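A Morning at the Stastari Open House

I've wanted to get inside the Stastari lab in Drorthorpe ever since they started putting their gripper comparisons online, so when the December open house came up I signed up the same evening. Doors were at 8, coffee was terrible, and by the time I'd found a place to hang my coat there was already a crowd at the bread table.

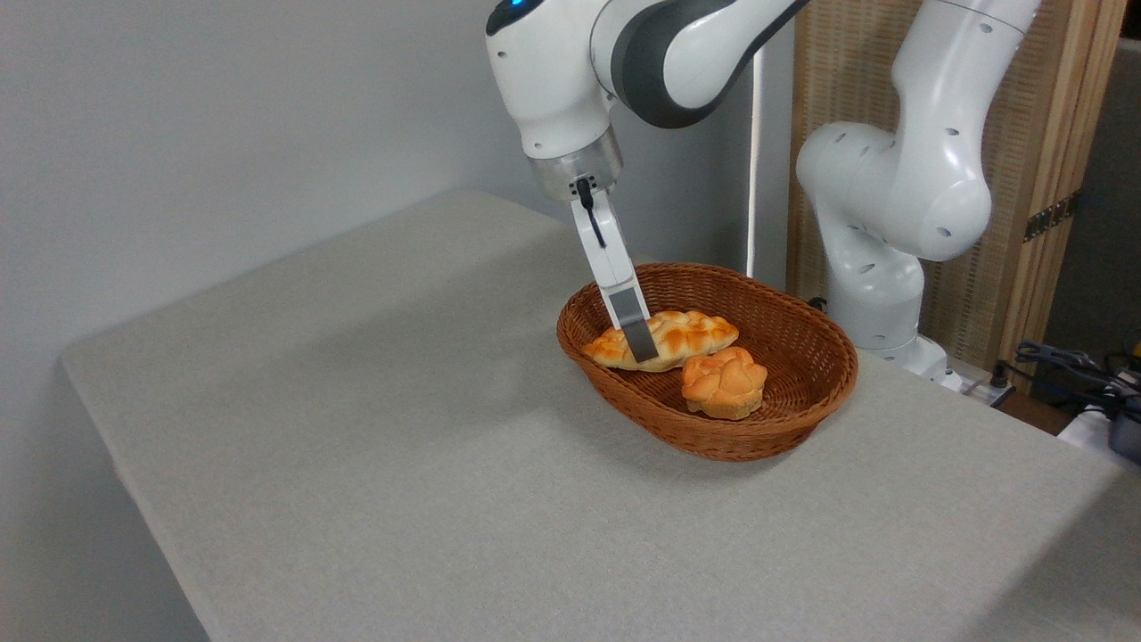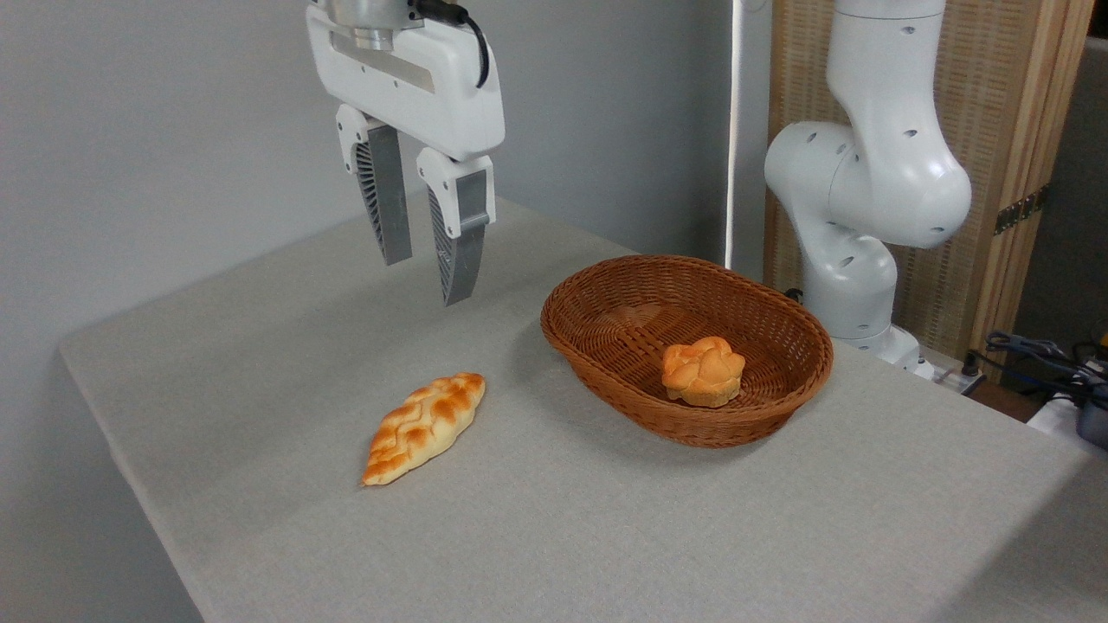
White arms, a wicker basket and bread on gray cloth

I parked myself there for most of an hour (sorry to whoever was behind me). Bread is a mean thing to hand a parallel gripper! A braided roll is long and lumpy and the ridges never sit where you'd like them to, and then a little knotted bun is a completely different problem, short and round with no obvious flat sides. Add a basket rim to steer around and you've got a pretty decent test out of stuff that fits in a grocery bag.

The engineer running the table told us they've been through 13 finger designs in this program, and most of them are in a drawer. She let us handle a few of the rejects. One had a soft skin that grabbed great but tore if you looked at it wrong, and another was so stiff I could've cracked walnuts with it. Her own favorite was a ribbed type with some give in it, and she said the ribs let the finger wrap a bit when it meets something uneven. I squeezed a spare between my thumb and finger and yes, it bends in toward you, which is weirdly satisfying.

Somebody asked about force limits and we got a long answer about the Gralivlow controller they switched to last spring. The old one did fine on boxes but was slow to back off when a finger touched down early, so they'd get dented rolls. With the new one they ran some 2000 grasps before changing anything, and she was pretty open that the numbers for reaching into containers still trail the numbers for picking off a bare table. I liked hearing that from a host.

After that I wandered over to the camera corner, where a team from Limsakul had two depth cameras looking at the same pile of shiny kitchen things. The cheaper one fell apart on anything reflective, big black holes all over the screen. The other one did better but it's slow, and I don't think I'd want to wait for it on a packing line. They had a printout with the settings for both and I grabbed one, then left it on the bus, of course.

Lunch was sandwiches in the hallway. I got talking with a couple of people who run a small bakery line and came just to see whether any of this could load trays yet. Their feeling was maybe for the sturdy stuff, and please keep it away from the croissants. We swapped emails and I'm going over to see their setup once the holiday rush is done.

If you go next year, wear layers, the back lab is freezing, and get to the gripper tables before 10.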